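Open sandwich

An open sandwich is a single slice of bread served with a topping and no second slice. It is eaten by hand or with a knife and fork, depending on the weight of the topping. 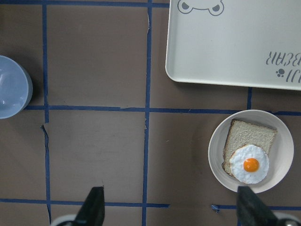
A plate and bowl on brown paper marked out with blue tape

Firm, close-grained bread is preferred. Butter is spread to the crust so that the crumb does not soften. 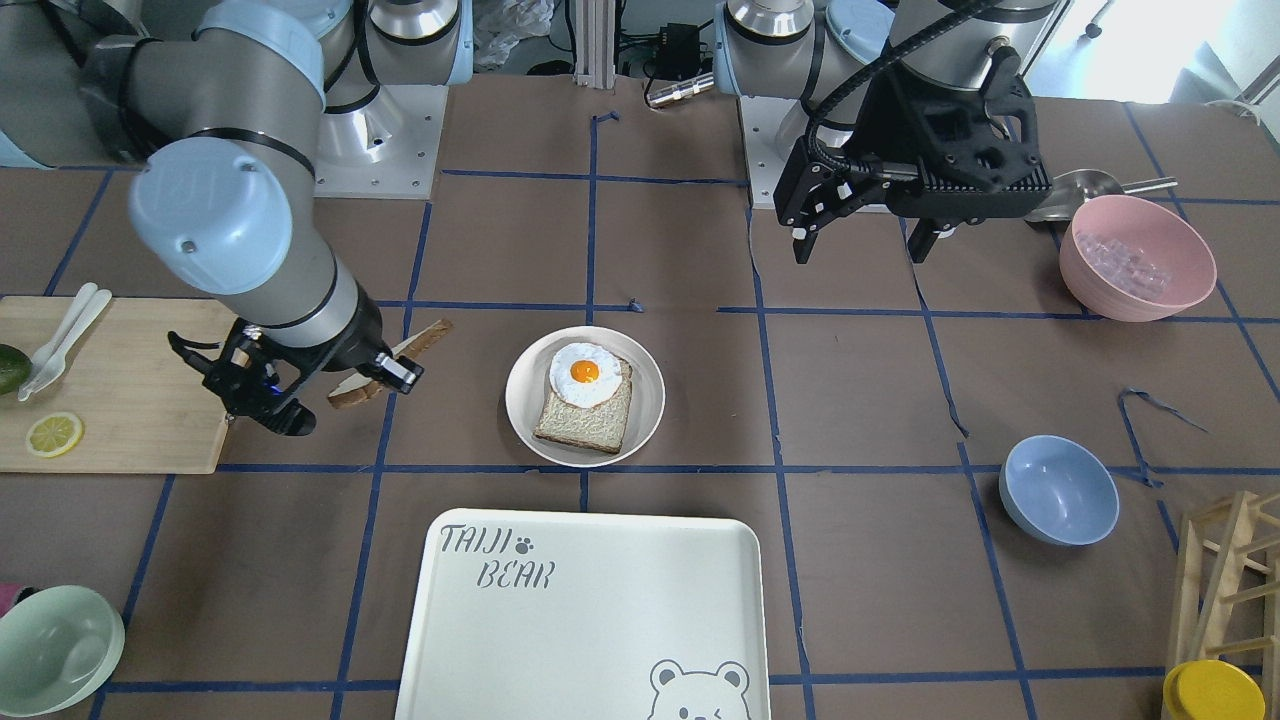

Vol. 7, p. 200

In the Hillar district the dish is a midday meal, sold from 11 in the morning. Nawal Naciri's survey of Zelemby bakeries lists 200 toppings, most of them fish or egg.
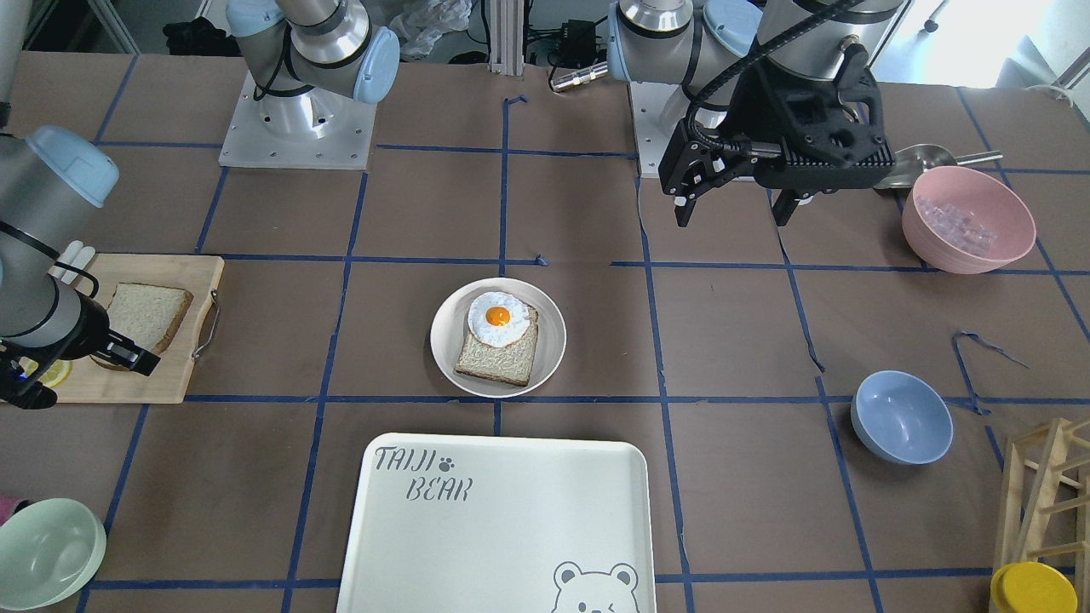
Bread and lemon slices on a cutting board

Lemon is usual with smoked fish. Toasted bread is a later custom, recorded first at Parton, and is served in 2 forms: plain and rubbed with garlic. 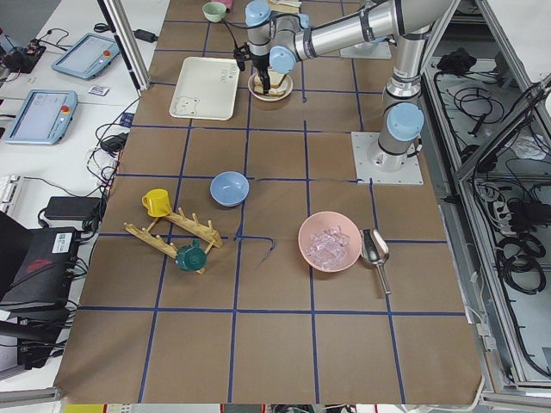

Both are eaten soon after toasting. See also: Canapé; Rye bread.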